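I've been trying to get Irfan Swati to sit down and talk to me about weighing things since October, and he kept putting me off. He had orders to fill, then he had a cold, then he had more orders. When he finally said yes it came with a condition. I could ask whatever I wanted, but I had to stay off the subject of his exact recipes, and I had to have tea first.

If you've bought any of the Jorken spice blends at the winter market you already know his work, even if you never knew his name. He mixes them by hand in very small amounts. I put his black pepper and orange one on roast carrots and I'm not sorry to say I've put it on popcorn too. What I wanted to hear about, though, was the working surface and the small stuff that sits on it, the part of the job that comes before any jar gets filled.
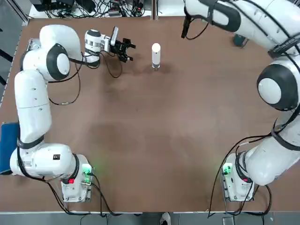 BERUS, 25 December 2020

Yes, that's the date, and yes, we did this on the holiday. It was the one day his phone wasn't ringing.

We start with the table (I can't help it, I love an old table). It's a big brown wooden top with a lot of red in it, and the middle has gone patchy and smudged. I ask if he's ever thought about sanding it back.

"Every year," he says. "Then I think about moving everything off it and I go make lunch instead."

He bought the top from a closed-down tailor's in Hititz, with no legs, and got it home on the roof of a friend's car. It cost him 300, which he thought was robbery at the time. He still thinks so a little. "But I've had it for 7 years, so okay. Now it's getting cheap."

I tell him the worn part in the center looks like a map. He laughs at me. "It looks like a table somebody works on. The corners are nice because who works in the corners?"

His main rule is one small thing at a time. If a job needs one little container, then one little container stands on the wood, upright, with plenty of space around it. I say that seems kind of strict for a man whose coat was on the floor when I came in.

"The coat can't fall into the cardamom," he says.

Fair enough! He tells me about a batch from his first year, when he was working on a kitchen counter with everything jammed together, the sugar next to the salt, both of them in the same kind of dish. You can guess the rest. He had 300 labels printed with the name of that blend and used up the backs of them as shopping lists. He still has a stack. He pulled one out of a drawer to show me and it said "onions, bulbs, stamps," and neither of us could work out whether he'd meant light bulbs or tulips.

"White things I like," he goes on, getting back to the table. "On brown wood a white thing is right there. You put it down, you turn around, you turn back, you see it. Clear is harder."

I'd noticed that myself. Something small and see-through just about melts into that brown until it catches the light, and then you get one bright little glint and there it is again. He says he has swept his sleeve through more glass than he wants to admit. I ask for a number and he gets up to check the kettle.

So why keep using it? Why not get a nice set of colored cups and be done?

"Because I want to see in from the side," he says. "Paprika, you look from the top, it's red. Everybody's paprika is red. From the side you see if it's sitting in layers. I won't change that for a color." 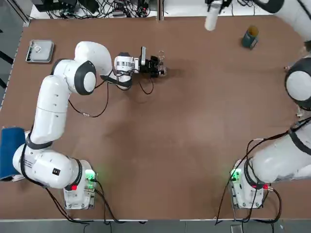 The scale, and the argument about the scale

I own a kitchen scale. I use it at Christmas, for cookies, and the rest of the year it lives under a stack of baking pans. When I confessed this to Irfan he put down his cup and looked really hurt.

"Leave it out," he said. "If you have to lift six pans you're going to use a spoon."

His own is a plain digital one, gray on top and dark along the front, with a small display at one end. He keeps a clear round dish on the platform. I'd always put my bowl on after turning the thing on, then pressed the button to get back to zero, and I asked if that was wrong. It isn't wrong. He just likes having the dish there already, so that he isn't hunting for one with turmeric on his fingers.

We got into it a bit over spoons. My grandmother never weighed a thing in her life and her food was wonderful, and I said so, louder than I meant to. Irfan agreed with me, which took the wind out of it. "Your grandmother cooked for people who were in the room," he said. "She could taste it and add. I put it in a jar and it goes away. I can't run after it."

He writes every batch down in a ledger, a real paper one with a cloth spine. He made it up to batch 856 in the week before I visited, and he let me flip through as long as I kept my thumb over the amounts column. The notes in the margins are great. "Too loud." "Good on eggs." "Never again, see also 412's cousin." I asked who 412's cousin was and he wouldn't tell me.

The name for the next blend is Cele. He's been working on it since the fall and it has fennel in it, I'm allowed to say that much. I got a pinch on a slice of buttered bread. It starts out sweet, and then there's something almost smoky coming in behind, and I asked for another slice and didn't pretend it was for research.

I wanted to know what he'd tell a person who's starting out and has nothing but a counter and some enthusiasm (me, I was asking for me). He thought about it for a good long while.

"Get a tray," he said. "Any tray. If a thing rolls, it goes on the tray. Get one dish you like and leave it on the scale. Put your glass at the back, away from your elbow. And wipe the table before, too. People only wipe after."

Does he really wipe it before?

"I wipe it before when you're visiting."

There's a dark patch in the wood toward the middle that no wiping is ever going to lift. He blames beet powder, then he blames tea, then he says it may have come with the table and the tailor should be asked. I said I'd kind of miss it if it went. He said I could come and sand the rest, then, and leave that part.

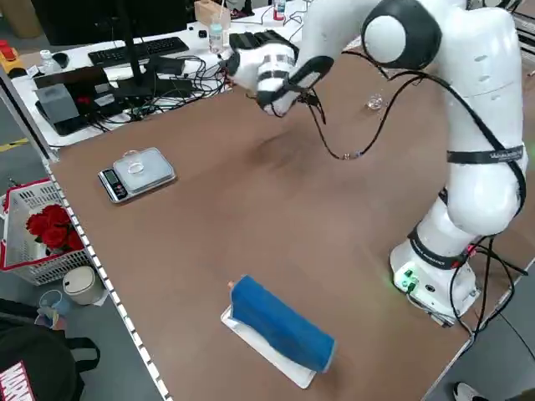
Clear dish on the scale, glass cup farther back, and something blue on the white tray.

Before I left I asked whether he'd ever go bigger, with a proper workshop and people and steel counters. He got an offer a while back to make the blends somewhere else in larger runs, and he went to have a look at the place. It was clean, the light was good, and the parking was a dream. He thought it over for two weeks and said no.

"They were nice about it," he said. "They gave me a mug."

I drank my last tea of the afternoon out of that mug, as it happens. It's a good mug, it holds a lot. Cele should be ready when the market opens again, and he's promised to put a jar aside for me if I bring back the bread knife I borrowed.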